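Ticket: Sponsor letters not sending for Skavville learning center
Opened by: Ritva Saarela, school sponsorship desk
Assigned to: Verena Pichler
Priority: normal
Status: monitoring

Tuesday, 9:10
Term letters from the children at Skavville are stuck in the Patport outbox. 28 letters queued, none delivered to sponsors. Login works. No error shown to staff.

9:45 - VP
Checked the mail log. Each message is rejected with code 3, attachment over limit. The scans are saved at 700 dpi, color. Last term's were 100 dpi and went out normally.

10:20 - VP
Scanner profile was reset when the center's laptop was replaced. Restored the old profile. Asked the center to rescan one letter as a test. 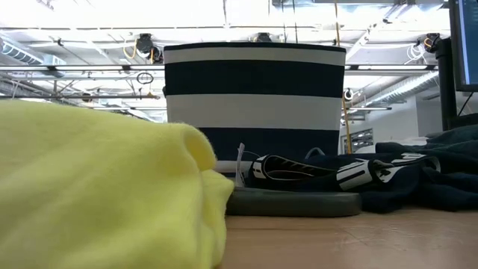
11:05 - RS
Test letter received by the sponsor. Text is readable, pencil drawing is faint but acceptable.

11:30 - VP
Remaining letters to be rescanned by the center. Do not clear the outbox until the new copies are matched to child ID - the old entries hold the sponsor links. Ticket stays open until the queue is empty.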